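Trollholm Courtyard Seating – progress report for November
To: Rajeshwari Pisharody
From: Åsmund Haugen

Hi Rajeshwari,

You asked for something short and readable this time, so I've left the spreadsheet out and I'll just tell you how the outdoor work spot is coming along. The quick answer is pretty well! The furniture is out, people are sitting on it, and we still have money left, which I know you were worried about after the paving bill.

Where we are

The round tables and the slatted chairs all came from Iswood in one delivery, on a Monday, two hours early, so half of us were still in the parking lot with coffee in hand. Putting them together took most of the day (the chair arms go on before the backs, and the instruction sheet has it the other way around). We went with taupe for everything in the end. I know you liked the green, but with that big hedge right there I think it would have been a lot of green, and the taupe sits nicely with the gray building and the walkway.

The parasols are the kind on a curved side pole, so there's no hole in the middle of the table and you get the whole top to work on. That cost us a bit more than the straight ones and I'd pay it again. People spread out! Laptop, lunch, a notebook, somebody else's notebook. The smooth panel in the center is the favorite spot for drinks, and I've already wiped up more coffee there than I'd like.

One thing we learned in the first week is that slats and computer mice don't get along very well. The grooves run in curves around the center panel and the pointer hops every time you cross one. So I bought a batch of plain pads, and they live in a box just inside the door with the seat cushions. You take one out with you and bring it back when you're done. So far they've mostly come back.
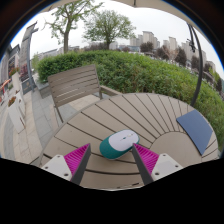 What people are saying

I put a comment sheet by the door and got 47 notes back, plus a drawing of a duck. Most of them are happy. The view comes up a lot – you look over the hedge to the trees and the apartment towers past them, and a few people wrote that they'd worked in the building for years and never really looked that way. The flowers in the white planter get plenty of love too, so please pass that on to Sæther, who did the planting.

The grumbles are mostly about power. There's no outlet on that side, so you get as long as your battery gives you. A couple of people find the chair arms thin, and one person would like the lamp by the walkway to come on earlier, which I've asked about. I'm still waiting to hear.

Money

We had $1,745 for this stage and we've spent $1,221 of it. That covers the parasol upgrade, the cushions, the pads and the storage box. The pads came to $115 all together, and I know that wasn't on the original list, so thanks for saying yes so fast. The tables and chairs were paid for out of the earlier stage, so you won't see them in this one.

Still to do

Demosus is coming to look at the outlet question. I've asked them for two prices, one for a proper outdoor outlet on the wall and one for a post closer to the tables. My guess is the wall one will be a lot cheaper, but then we're running cords over the walkway and I don't love that.

I also want to get covers for the tables before the weather really turns. The tops can stay out all winter according to Iswood, but leaves pack down into those grooves and it takes a stiff brush and some patience to get them out again. Covers should fit in what's left, and I'll send you the quote before I order anything.

If you have time, come by at lunch and try it out yourself. Bring a jacket, and grab a cushion on your way through the door.

Åsmund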